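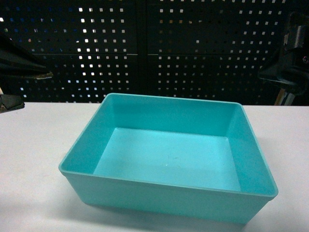 A reader of the previous edition wrote in to complain that this chapter was unfair to storage companies. People feel calmer when their things are sorted, the letter went on, so why should a textbook pick a fight with a box? It is a reasonable complaint, and it contains the assumption we will spend the next few pages testing.

Chapter 7
Does Organizing Save Money?

Household management courses have long taught that an orderly home is a cheaper home. You can see what you own, the argument goes, so you stop buying it twice. Less food spoils. Bills get paid on time. Most students arrive already believing this, and most of the books they have read on the subject were written by people with something to sell.

Consider the claim printed in the Skumow catalog, that families who sort their kitchens "save up to 27 percent on groceries." Up to is doing a lot of work there. A family that saved nothing would fit the sentence perfectly well. The catalog does not say how many homes were studied, who kept the receipts, or what the families spent on containers before the savings began.
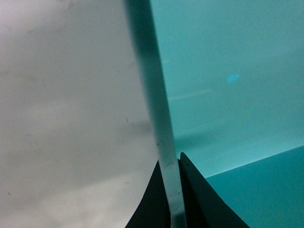 The Turnar survey looks sturdier at first. It reports that 82 percent of customers felt more in control of their spending after one month. But the people asked were customers, they had just paid for the product, and they were asked how they felt. A bank statement would have been a better witness. We return to this problem, called self-report bias, in the second section.

There is also the matter of which way the arrow points. Suppose tidy households really do waste less. Careful people may be both tidy and thrifty, and handing a careless person 20 matching trays will not change the second habit. The Hayes household diary, used as the running case in this chapter, is useful mostly for this reason. Its keepers wrote down every purchase from January to May, including the storage goods themselves, and the total for those goods is larger than students usually guess. 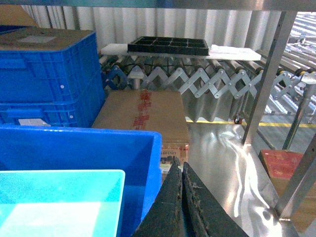 Figure 7.1 A light cyan tray inside a blue bin.

None of this shows that organizing is a waste. It shows that the evidence usually offered is weak, and you should be able to say where. As you read the Allier case at the end of the section, write down what was measured, who measured it, and what it cost. Leave a blank wherever the case does not tell you.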